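Late-war fighter prototypes, why so many reused numbers?

Posted by Gisuretti, Monday

I am sorting through my late uncle's notes on German aircraft and keep running into type numbers that seem to belong to two different planes. The Me 209 is one, but I already understand that case. What I can't work out is the He 112 and He 100. He has a page headed "He 113" with a drawing of what looks like the He 100. Was there a He 113 or not? The page is numbered 74 in his binder and the next few are missing.

Berenice Villaseñor

There was no He 113 in service. The name was used for propaganda in 1940. A small number of He 100 D fighters were painted with made-up unit markings and photographed at different airfields so it would look like a new fighter had entered service. British pilots reported meeting them in combat, and those were almost certainly Bf 109s. Your uncle's drawing is probably copied from a wartime recognition sheet, and those did list the He 113 as real.

The He 112 is a separate and earlier design. It lost out to the Bf 109, and some were sold abroad, including to Romania and Spain. Check the wing in the drawing. The He 112 has an inverted gull wing, and the He 100's outer panels also angle up, but the He 100 is a smaller, cleaner airplane.

If the binder has loose pages, scan them before you try to reorder them. I did 321 sheets of my own in February and was glad to have the original order.
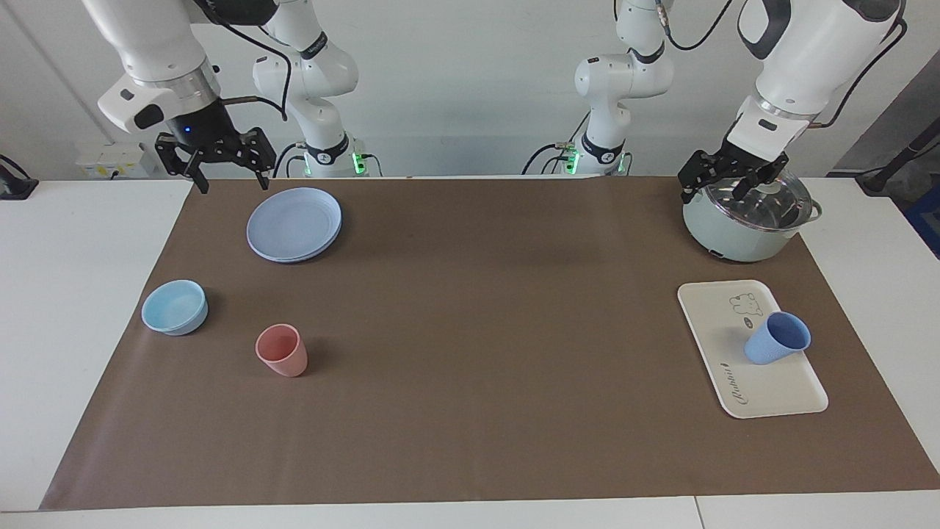

Two white robot arms at a long table with a brown mat.

Higuchi

I think the 113 was a version of the 112 with a different engine, but I don't have the book here. Try the model kit forums, they have the old box art.

Gisuretti

Thanks Berenice. The wing matches the He 100. Marking this solved.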